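Surface Finishing 1 – Handout 4
Painted panels: preparing and checking a flat grey finish
Notes by Afaf Hamdan, Sayegh workshop program

Read this before the practical. Bring your sanding block, a tack cloth and the panel you primed last session.

Preparation
Start with 400 grit on the block and work the whole face evenly. Wipe down, then leave the panel flat on the rack for 10 minutes. Don't blow dust off with your mouth. If you have sanded through to bare board anywhere, spot prime it and begin again.

Topcoat
Stir the tin, don't shake it. Two thin coats, the second at right angles to the first. Allow 15 minutes between them with the extraction running. Grey is a fussy colour to match, so mix enough for both coats in one go.

Checking
Look at a matte face from close up and then from arm's length, and move your head as you do it. A matte finish scatters light, so shadows falling on it have soft edges and bright patches fade out slowly. Students often mark a shadow as uneven coverage. Turn the panel a quarter turn: a shadow stays where it was, while a thin patch turns with the panel.

Small white points need a second look as well. They may be reflected light, dust sitting on top, or nibs caught in the paint. Change the angle first, then use the tack cloth. Whatever is left after both is a nib and goes on your sheet.

Terms
Nib – a speck of grit or dust set in the coating.
Flashing – a difference in sheen between areas of one coat.
Holiday – a spot the paint missed.

For your logbook
Record the grit, the drying times and any faults, with their position measured from the top left corner. Logbooks go to Karim Jaber in November. Keep the panel, as we cut it up for the adhesion test in Handout 5. 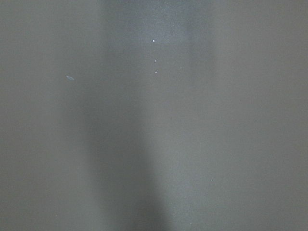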